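Workshop Tips: Dust, and What to Do About It

Every hobby workshop makes the same product, and it isn't birdhouses. Mine has been turning out dust since we moved to Starkis, and by May of any given year there is enough on top of the door frame to plant radishes. I can't stop it. I have learned to push it around more intelligently.

Start at the top

Shelves, light fixtures, the tops of cabinets you forgot had tops. Do these first and the floor last. I know people who sweep first because the floor looks worst, and then they do the shelves, and then they stand there looking at the floor again. I was one of them for 23 years.

Put the broom away

A dry broom on a concrete floor lifts the fine stuff into the air, where it hangs around until you've hung up the broom and then settles on whatever you just varnished. Use a vacuum with a fine-dust bag. If you must sweep, scatter a couple of handfuls of damp sawdust first and push it along slowly. It looks ridiculous and works very well.

Filters

Knock the shop vac filter out against the inside of a trash can, outdoors, standing upwind. Check the wind twice. A pleated filter can be washed if the maker says so, but it has to dry all the way through, and that takes two days, however much you'd like to finish that tabletop. I keep a spare. Mine came from Hondetti, the hardware store out past the feed mill, and cost less than the lunch I bought on the same trip.

Rags

One bin for clean, one for dirty, and a lidded metal can of water for anything with linseed oil on it. Oily rags balled up in a corner can heat up and catch fire with no help from you. Don't leave them wadded up overnight.

Anything with a fan in it

Chargers, radios, the old computer you keep out there to look up thread pitches. They all breathe whatever you breathe, and they don't get to step outside for coffee. Unplug the computer, lay it on its side and take the panel off. Use short puffs of canned air with the can upright, and hold the fan blades still with a finger so they don't spin like a pinwheel. Leave the power supply closed up. It can hold a charge after it's unplugged, and you won't enjoy finding out.
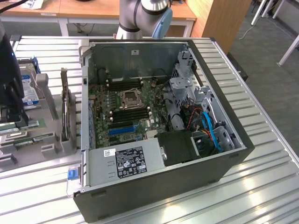
Tower on its side, panel off. The silver box with the black label is the power supply, and its cover stays on.

Keep the vacuum hose out of there, too. The plastic nozzle builds up static, and small electronic parts take that personally. If you've had the processor out, cover the empty socket before you go waving canned air near it. Those contacts are fussier than my aunt's good tablecloth.

The bench itself

A wide paintbrush, the cheap kind that sheds on paintwork, is the best bench brush there is. It gets into vise threads and the slots where small screws go to retire. Paste wax on cast iron surfaces keeps dust from caking and rust from getting ideas. Buff it off well or your next glue-up will remember it.

Door sweeps

If the shop is attached to the house, fit a rubber sweep to the connecting door. I put it off for two winters, during which there was fine oak dust in the butter. The Adomaitis pattern with the screw slots lets you adjust it after the floor heaves. Put a washable mat on each side of the door and shake them both out every week.

Then go wash your face. You have no idea what you look like.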